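Teaching the Arm: Questions We Keep Getting

Codow operator program, remote and hands-on shifts

Do I need to know how to code?
No. You need two working hands and the patience of someone who has taught a teenager to parallel park. If you can work a game controller, you are ahead of Bernardo Carvalho, who runs the program.

What does "showing it a task" mean?
You do the task through the arm and we record every move. In simulation you steer with a handheld controller. On the bench in Cunha you grab the real arm by the wrist and walk it through. Either way, one clean run from start to finish is a demo.

How many demos make a task?
50 for a drawer. Anything with a lid takes more, and we have stopped promising how many.

Which kitchen will I start in?
The dark one. New operators get the black cabinets and marble counter, and they stay there until they can open a drawer without ramming it. It's a simulated kitchen, so ram away – the repair bill is a reset button.

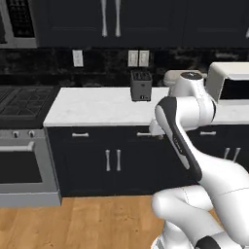

Drawer practice in the simulated kitchen, gripper empty and near the front of the counter.

Why was my demo rejected?
Usually you paused. Stopping for 3 seconds to think teaches the arm to stop for 3 seconds, and it will do so forever with great dignity. Think first, then press record. Demos that end with the drawer half open also go in the bin.

Can I fix a bad run by hand?
You can trim the start and the end. You can't cut the middle, however embarrassing. Judite Macedo reviews trims on Monday and she has seen worse.

The arm moves the wrong way when I push left.
Your view is mirrored. Settings, Camera, Flip. If it still goes the wrong way, you are holding the controller upside down (see Bernardo, above).

How long is a shift?
Two hours, with a break every 14 demos. Take the break. Wrists get sloppy before people notice.

Who do I write to when it freezes?
Danica Perić, with the session number. "It froze" is a feeling, and she can't look it up.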